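September 23, 2025
Thread storage, conditioning and knot pull

Carried on with the black braided stock from the Trascombe order. Aim for the week is to find out whether the spread in the knot pull results comes from the thread, the knots or the grips. Spread in the straight pulls is small enough that the thread is the least likely of the three, but the spool was opened in summer and then kept on the shelf by the window, so storage has to be ruled out first.

Conditioning: lengths cut from the middle of the spool, laid flat on blotting paper in the humidity box, lid taped. Box set to 75 percent. Left overnight. Control lengths stayed in the closed drawer. Both groups cut with the same blade and handled with gloves.

Tester settings: gauge length 75 mm, crosshead 305 mm/min, capstan grips. Zeroed between groups. Load cell warmed up before the first pull. The Casau chart recorder is still drifting on the low range, so I took peak loads from the display and wrote them on the sheet by hand. The sheet is in the blue folder behind the calibration certificates.

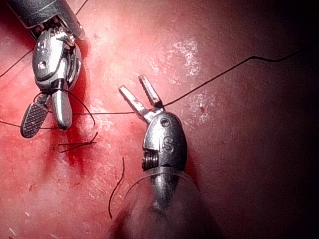 Straight pulls, control group: breaks mostly in the free length, clean, no fuzz ahead of the break. Two breaks at the capstan, marked with a G on the sheet and left out of the mean. Straight pulls, conditioned group: same pattern. Means overlap. No case for storage as the cause, at least not for one night in the box. A longer soak is worth doing before the question is closed.

Knotted pulls are another matter. All knots tied over the steel rod, square knots, four throws, ears trimmed to 5 mm. Three kinds of result:
Break at the knot, sharp peak. Most of the set.
Slip, then hold, then break. Peak a little lower, with a shoulder before it.
Slip until the ears pull through. Few, but they account for most of the spread.

The slips are not sorted by group. Conditioned and control lengths both show them. They do cluster by position in the tying order: more toward the end of each batch than at the start. Either the later knots were set with less tension or the rod had picked up finish from the thread and the loops were seating differently. I did not wipe the rod between knots. Should have.

Ear length also varies more than I would like. The trimming jig from Flollum has play in the stop, and I packed it with a strip of card, which compresses. Ears under length are noted on the sheet, but two of the full slips had ears of the correct length, so trimming does not explain everything.
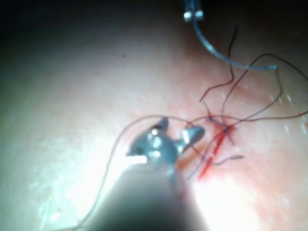
Lumturie Vidmar disagrees with the tying order idea and thinks the second throw is the one to look at. Her point is that a square knot turned into a granny on the second throw will slip at any tension, and that it is easy to turn one over when tying toward yourself on a rod. She would cut open the slipped knots under the stereo microscope before changing anything else.

Fair. Slipped knots are kept, taped to a card by sheet number, except for the ones that pulled through and left nothing to look at. For those there is only the load trace, and the low range drift makes the shoulder hard to read.

To do:
Check the slipped knots for reversed second throws.
Tie a fresh batch of five, rod wiped with alcohol before each, set tension with the hanging weight.
Tie a matching batch of deliberate grannies for comparison.
Replace the card in the jig with brass shim.
Dušan Gajdoš to look at the recorder, or else borrow the one from the Obeidat bench until October.
Longer soak, same box, same setting.

Humidity box left running with the next lengths in it. Please do not open the lid.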